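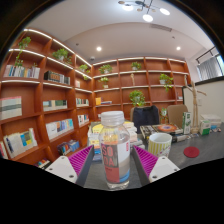 Figure 1. Bottle task, table setting, with the ridged pads fitted.

Progress report to the Mistari program
Project: Carkex, household and shop-floor chores
8 Oct 2020

1. Where the work stands

The grant asks us to find out which everyday chores a machine can take on now, in a home or a small shop, without changing the room to suit the machine. This report covers the first half of the work. The demonstrations for the table and shelf chores are collected, the first trained controllers have been run on the arm, and the shop trials have started at one of the two sites. The second shop site is behind schedule.

The short answer at this stage is that single pick-and-place steps are in good shape when the object is rigid and stands clear of its neighbors. Whole chores are not. Clearing a table is a long string of small steps, and the arm still needs a person standing by for most of it.

2. Work done in this period

Demonstrations were recorded with the hand-held gripper. We dropped the earlier plan of steering the arm by remote control because operators tired quickly and the motions came out stiff. With the hand-held tool a person does the chore at close to normal speed, and new staff were recording usable data on their first day.

We worked on 8 chores. Five are household chores: moving bottles and mugs off a table, stacking books, shelving books, folding hand towels, and wiping a surface. Three are shop chores: facing bottles on a shelf, filling a bin from a tote, and sorting returned goods by box size. Towel folding was added at the request of the program office.

The magenta grip pads replaced the flat pads used in the spring. The ridges run on a diagonal, which gave us a better hold on smooth bottles when the approach was slightly off center. They are worse on paper. Thin book covers catch on the ridges and bend, and we have not settled on a fix. A softer pad is on order from Jistia.

Recording in furnished rooms has been worth the extra effort. Early controllers were trained on a bare bench and lost track of the target once there were mugs, books and boxes on the same table. Controllers trained on the cluttered tables do better there and no worse on the bench. Strong light from windows and lit shelving still causes some misses, mostly with clear plastic. A clear bottle takes on the color of whatever is behind it, and the controller sometimes reads the label as the whole object and closes too low or too high.

3. Results by chore

Bottles and mugs. This is the strongest result. On the arm, the controller completed 30 pick-and-place runs in a row with one type of bottle before the first drop. Mugs are less steady. The handle position matters a great deal, and the arm tends to knock a mug when the handle points away from it.

Stacking books. Works for hardcovers of similar size. Fails often with mixed piles of books and loose papers, where the gripper picks up two items or none.

Shelving books. Sliding a book into a gap between others does not work reliably. The arm can place a book on an empty stretch of shelf and lean it against a divider.

Towels. The first fold is acceptable. The second fold drifts and the result would not be put away by anyone without redoing it. We do not expect to solve this in the grant period.

Wiping. The motion is good but the controller has no way to judge whether the surface is clean. It wipes a fixed path and stops.

Shelf facing. Promising. The bottle work carried over with little new data. Deep shelves are a problem because the wrist hits the shelf above.

Bin filling. Works at a slow pace. Staff at the first shop said the pace would be acceptable overnight and too slow during opening hours.

Sorting returns. Only recording has been done. No runs on the arm yet.

4. Problems and delays

The second shop site moved its stockroom and could not host us as planned. We lost 6 weeks on that part of the schedule. The Li store has agreed to give us the use of one aisle after closing, and setup there has begun.

The arm was out of service for part of the summer with a worn wrist joint. Recording went on during the repair, so the loss was in test runs only. A spare joint is now kept with the arm.

Labeling has taken more hours than budgeted. Operators were asked to mark the start and end of each step, and people disagreed on where a step begins. We rewrote the guide with one rule for each chore, and the older recordings are being marked again under the new version. The cost falls within the staff line and no change to the budget is requested.

5. Plans for the next period

Finish re-marking the older recordings. Test the softer pads on books and papers and keep the ridged pads for bottles. Start arm runs for sorting returns. Record more clear bottles and drinking glasses against lit backgrounds, at different times of day. Complete the first round of trials at the Li store by the end of December.

We ask the program to agree to one change in scope. Towel folding would be reduced to a single fold, and the time saved would go to shelf facing, where both shops have said they would use the result. A revised task list is ready to send on request.

Spending to date is in line with the approved plan. The financial statement is filed separately.

Carkex project office | Contact us | Copyright 2020 Carkex | Back to top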